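Johanna Brunner has run the drinks corner at the Gillov community hall for nine years, and she would like people to stop leaving cans on the windowsills.

"They open one, take two sips and walk off," she said. "Then I find it after everyone has gone home."

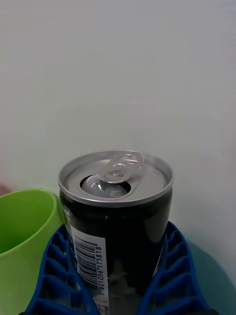

An opened can with its barcode label.

Brunner took over the corner from her aunt. Back then it had a kettle and a box of paper cups. In October she switched to plastic cups that get washed and used again. The hall had gone through 343 paper ones over the summer, and she was tired of buying them.

She picked the colors herself — pink, green and light blue. Children get first choice, and she says pink is usually the one they argue over.

"I don't mind which one I get," she said. "My sister only wants the blue."

The cups go at the back of the table, against the wall, where elbows don't reach them.

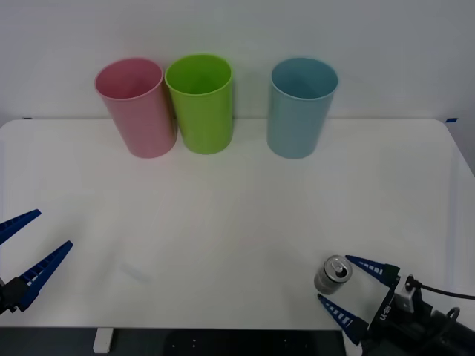
Washing up

The set came to 18 cups, bought from a shop in Kuster. They are washed by hand and left upside down on a towel overnight. Brunner tried stacking them straight after rinsing, but they stuck together and she had to run hot water over the outside to get them apart.

For a small group she puts out only a few — the rest stay in the cupboard until someone asks.

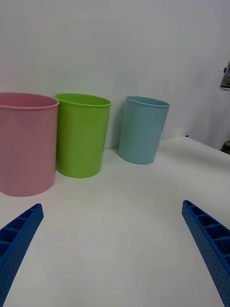 She would like a second shelf in that cupboard before spring, and a bin for cans by the door. The bin has been promised. "I'll believe it when I see it," she said.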